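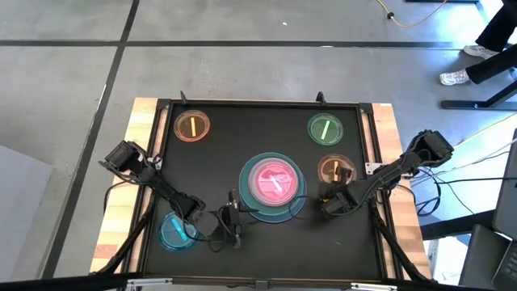

Práctica 4. Manipulación bimanual con placas de Petri

Asignatura optativa de robótica, proyecto Erken. Cada grupo entrega 30 episodios teleoperados y una memoria breve. La tarea se ejecuta con los dos brazos sobre el tablero negro. Antes de grabar se lleva cada brazo a su posición de reposo y se comprueba la apertura de las pinzas. 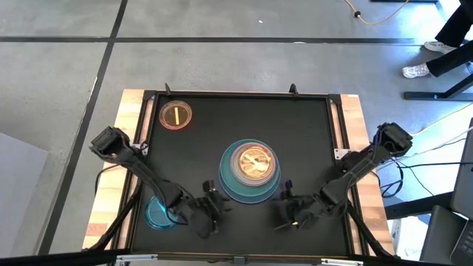
La coordinación entre brazos se evalúa por separado de la precisión del agarre. Un episodio es válido si ningún brazo invade la trayectoria del otro - la parada por software cuenta como fallo. Con las dos pinzas enfrentadas por debajo de la pila central, como en esta configuración, conviene mover primero un solo brazo y mantener el otro quieto. La velocidad máxima queda fijada en 80 mm/s durante toda la aproximación.

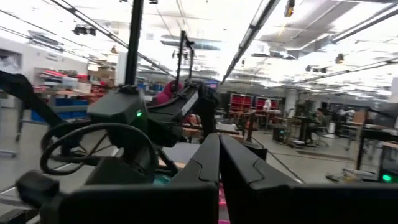 CÁMARAS Y REGISTRO

Se guardan las vistas de muñeca, la cenital y la fija, junto con las posiciones articulares. Duración máxima por episodio: 600 fotogramas. Los archivos se suben a la carpeta Omov del grupo, con el número de episodio en el nombre.

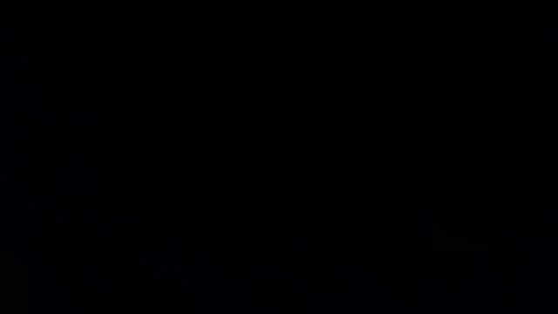 Entrega

Memoria de dos páginas en PDF, con la tabla de episodios válidos y fallidos. Plazo: finales de febrero, antes de las 14:00.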